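Cell notes: cable routing and weekly checks on the two-arm sorting bench

The two-arm bench at Ernden is back in service after a change to the way its cables are run. The work took one afternoon, with Svend Østergaard on the mechanical side and Vandana Kanaujia on the controller. What follows is for anyone who books time on the cell or shares in looking after it.

The fault first. In July the right arm began dropping off the bus partway through long jobs. The controller log held 3,398 gripper position faults, nearly all from the right side and nearly all logged while the elbow was bent past 70 degrees. Motor temperatures were normal. Swapping the gripper for the spare made no difference. Swapping the cable cleared the fault for two days, after which it came back at the same elbow angle.

Svend found the cause by moving the arm through its range by hand with the power off. The old cable was tied to the forearm at two points with no slack between the second tie and the base. Each time the elbow closed, the cable was pulled tight across the joint, and the strain went straight into the connector at the gripper end. The conductor had broken inside the jacket, where it could not be seen.

The replacement run follows different rules.

The cable on the right arm is no longer tied down across the elbow. It leaves the gripper, crosses the forearm in an open arc, and comes down to the base in loose loops. Leave the loops alone. They look untidy and several people have already asked if they can be tied back.

The left arm reaches over less of the table and its joint angles are smaller. Its cable is held by a clip on the upper link. If you remove the clip to get at the link, put it back in the same place.

Do not use zip ties on either arm. A tie pulled tight by hand will dent the jacket. Clips are in the drawer marked Quách, along with the spare connectors.

After any cable work, run the slow sweep before loading a job. The sweep takes each joint to both ends of its range at 30 percent speed. Stand where you can reach the stop button and watch the loops. A loop that touches the gripper fingers at any point in the sweep is too long. One that goes straight at any point is too short. Feven Tefera has added the sweep to the start menu under Service, and it writes its result to the same log as the jobs.

The clear plastic sheet over the front rail stays on during normal use. Its purpose is to keep grit out of the rail. It picks up specks quickly and should be wiped with a dry cloth at the start of each week. Solvent turns it cloudy. Lift it off only to check the mounting bolts, and check the left and right blocks in the same visit, with the torque values on the card inside the cabinet door.

The sorting job was used for the first loaded run after the sweep passed. It sorts small blocks into the divided tray, and it suits this purpose well: the right arm has to fold its elbow near the tray, in the range where the old cable failed.

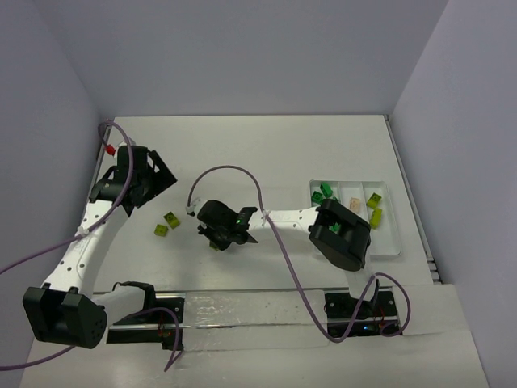

Two-arm bench with the divided tray at right. The right arm's cable hangs in loose loops past the elbow.

No position faults were logged on either arm during that run. Maximiliano Herrero will pull the log again at the end of the month and post the count on the cell page.

Two items remain open. The tray has no fixed stop, so its position depends on whoever set it down last. Þröstur Mogensen is drawing a locating bracket, to be cut at Sincombe. Until it arrives, check the tray position against the saved setup before each job. The spare gripper also needs its firmware brought level with the other pair. Do not fit it to either arm until the label on its case has been changed from red to green.

Cable faults should be reported through Bitberg under the cell name, with the joint angles at the time of the fault if the log has them.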